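3.2. La cama como superficie de trabajo

En 65 de los 122 hogares estudiados la ropa limpia se dobla sobre la cama. La mesa y la tabla de planchar quedan muy por detrás, incluso en viviendas con sitio de sobra para usarlas. Ostermann ya había señalado esta preferencia en su trabajo sobre los pisos de Galtusano, aunque la atribuía al tamaño de las habitaciones. Nuestros datos no permiten sostener esa explicación.

Las prendas rectas (camisetas, toallas, fundas) se doblan casi siempre en el aire o contra el cuerpo y pasan directamente a la pila. Las faldas amplias con cintura elástica siguen otro recorrido: primero se extienden enteras y después se decide por dónde plegarlas. El elástico recoge la tela arriba y el bajo se abre en curva, de modo que no hay un rectángulo evidente del que partir. La figura 4 corresponde a esa fase de extendido.

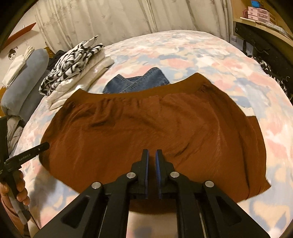

Revista Amia de Estudios Domésticos, vol. 12, p. 431

Figura 4. Falda de color marrón rojizo extendida sobre la colcha, con ropa doblada a su lado.

La falda ocupa buena parte de la cama y conserva arrugas sueltas en diagonal. Bajo la cintura asoma una pieza vaquera doblada, y la pila queda a un lado, con una prenda estampada en blanco y negro encima de otras blancas y crema. Llamamos a esta disposición «pila lateral» — la ropa ya doblada se aparta, pero no sale de la cama — y la distinguimos de la «pila exterior», que se forma en una silla o en el suelo.

Heiskanen propone contar como una sola tarea el extendido y el plegado. Aquí los codificamos por separado, dado que varias participantes dejaban la falda extendida mientras atendían otra prenda y volvían a ella más tarde. La codificación se hizo con la plantilla Roltik, a la que añadimos una categoría para las prendas sin pliegue fijo.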